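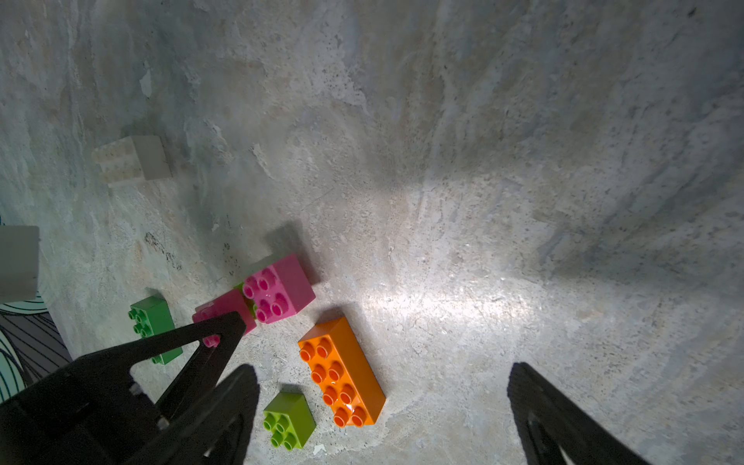

Große Noppensteine auf dem Betonboden im Keller, vor dem Einräumen.

3. November 2025
von Divya Marar

Start | Werkstatt | Haushalt | Archiv | Kontakt

Der Kellerraum hat einen unbeschichteten Betonboden, und seit Juli wird darauf gespielt. Geplant war das anders. Eigentlich sollte dort Vinyl liegen, aber die Restfeuchte war im Frühjahr noch zu hoch, und danach hatte ich andere Baustellen. Der Boden ist fleckig, stellenweise porig und voller alter Schleifspuren. Für Noppensteine in der großen Ausführung ist das kein schlechter Untergrund, mit Einschränkungen.

Zuerst das Material. Die Steine sind aus Kunststoff, die Sorte mit den großen Noppen, viele davon im Format 2x2. Ein Teil kommt aus einem Nachlass, der andere von Simbridge. Beide Chargen lassen sich zusammenstecken, die Klemmkraft ist aber nicht identisch. Die Simbridge-Steine sitzen strammer und müssen mit leichter Drehung gelöst werden. Wer beide mischt, sollte die strammen nach unten bauen.

Beton verkratzt Kunststoff. Nach ein paar Monaten sind die Unterkanten matt und die Noppen an den Rändern leicht angeraut. Auf die Passung hat das bisher keinen Einfluss. Auffällig ist der Schmutz: Der feine Abrieb vom Boden setzt sich in die Hohlräume auf der Unterseite und ist dort mit einem Tuch nicht zu erreichen. Bei weißen Steinen stört es am meisten, bei den grünen fällt es kaum auf. Pink liegt dazwischen.

Reinigung, wie ich sie inzwischen mache: Steine trocken ausklopfen, dann in eine Wanne mit lauwarmem Wasser und wenig Spülmittel. 20 Minuten stehen lassen. Danach die Unterseiten mit einer Flaschenbürste ausbürsten, klar nachspülen, mit den Noppen nach oben auf ein Gitter stellen. Die Spülmaschine habe ich einmal versucht. Ergebnis: Die Steine drehen sich um, füllen sich mit Wasser und trocknen nicht. Ein Wäschenetz hilft gegen das Herumfliegen, gegen das stehende Wasser nicht.

Zweites Thema, Licht. Die Lampe im Keller strahlt ziemlich gebündelt. In der Mitte blendet der Boden, ein Stück weiter ist es schon deutlich dunkler, und die Steine werfen lange Schatten. Weiße Steine auf hellen Betonflecken übersieht man leicht, und barfuß merkt man es dann. Ich habe eine zweite Leuchte von Flasov hier liegen, breit streuend, noch nicht montiert. Der Anschluss ist vorhanden, es fehlt die passende Abzweigdose.

Zur Aufbewahrung. Nach Farben sortieren hat sich nicht gehalten. Jetzt gibt es 4 Kisten von Penness, getrennt nach Bauform:

2x2
2x4
Platten und flache Teile
Sonderteile, Räder, Figuren

Das Einräumen geht so deutlich schneller, weil man den Stein nur greifen und nicht überlegen muss. Insgesamt sind es fast 300 Teile, die Kisten sind damit gut zur Hälfte gefüllt. Deckel verwende ich keine. Mit Deckel blieben die Steine davor liegen.

Offen ist die Frage der Unterlage. Eine große Spieldecke zum Zusammenziehen wäre naheliegend: Kordel ziehen, Inhalt in die Kiste kippen, fertig. Mein Einwand ist der Boden darunter. Solange der Beton noch Feuchte abgibt, will ich nichts Großflächiges dauerhaft liegen haben. Ich messe vor Weihnachten noch einmal nach. Sind die Werte in Ordnung, kommt gleich das Vinyl, und die Decke erübrigt sich vielleicht. Muster von Rodrigues habe ich bestellt, zwei Grautöne und einen hellen Eichenton. Grau wäre unempfindlicher, nur suche ich darauf vermutlich wieder weiße Steine.

Nachtrag zur Flaschenbürste: Die mit Schwammkopf taugt nicht, sie kommt nicht in die Ecken. Borsten nehmen, mittlere Härte.

Älterer Beitrag | Neuerer Beitrag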